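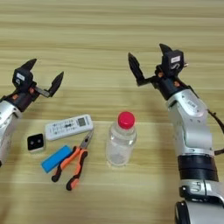
Spring home check: Tasgate unit 22
Checked by Agustina Cáceres, Apr 19, 2025

1. Smoke alarms. Pass. Both chirped when I pressed the button. The label claims ten years of life. I'll believe it in year nine.

2. Dryer vent. Fail. Emiliano Gaete says he cleared it in August. I pulled a fistful of lint out of it, so I have my doubts.

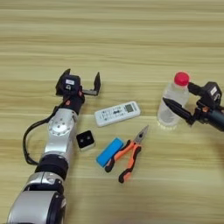
The outside flap also sticks half open. Recheck after cleaning.

3. Under-sink storage. Pass, with a comment. Bleach and ammonia are on separate shelves now. The Plastov "childproof" latch opened with one finger. Replace it.

4. Windows. 8 checked, 2 won't lock. Paint is the likely culprit. "Just push harder" is not a repair.

5. Step stool (Bamside). Rubber feet worn. Don't use it for gutters, whatever the box says.

6. Water heater. No drips seen. Riquelme quoted $508 for a flush and "tune-up." I'd like to know what gets tuned. Get a second price.
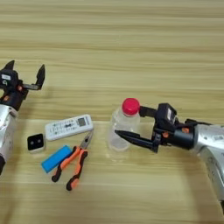 Wood-grain tabletop with two robot arms

7. Extension cords. One still runs under the hall rug. Same comment as last year.

Open items: 2, 3, 4, 5, 7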